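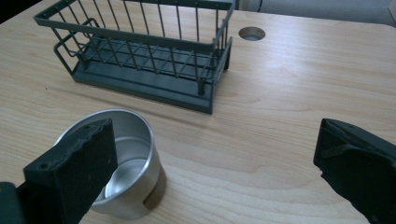
Wire rack on a light wooden tabletop.

Pulgate Digital Media Forum — Venue Safety Checklist
Inspected 2024-10-04, Jullell Hall, main floor and workshop rooms

1. Exits and aisles
Main doors open outward and latch correctly. Satisfactory.
Side aisle width at the rear of the hall. Action required: remove the last row of seats before registration opens.
Posted capacity of 200 displayed at entrance. Satisfactory.

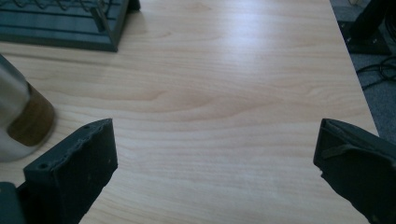 2. Electrical
Power boards tagged and in date. Two at the livestream desk are untagged and must be replaced by the organiser.
Cable covers fitted across walkways. Partly complete — the run to the Uretti stand remains exposed.

3. Fire equipment
Extinguishers mounted, signed and accessible. Satisfactory.
Banner stands clear of call points. The Sydorenko banner is to be moved to the opposite wall.

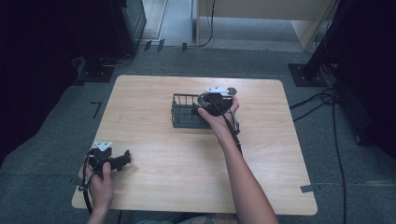 4. Event organisers' sessions
Each workshop is limited to 45 attendees, presenters included. Organisers who submitted for a larger number have been advised in writing.
Evacuation briefing to be read at the start of every session. Wording supplied.

5. First aid
Kit stocked and sealed. Satisfactory.
Roster of first aiders for the November program not sighted. To be provided prior to reinspection.
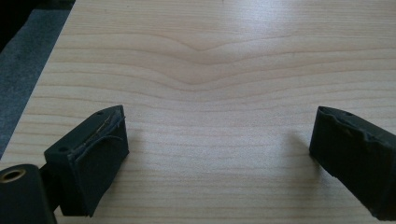
Grain of a pale wooden surface.

Result: conditional approval. Outstanding items under 1, 2, 3 and 5 are to be closed before bump-in.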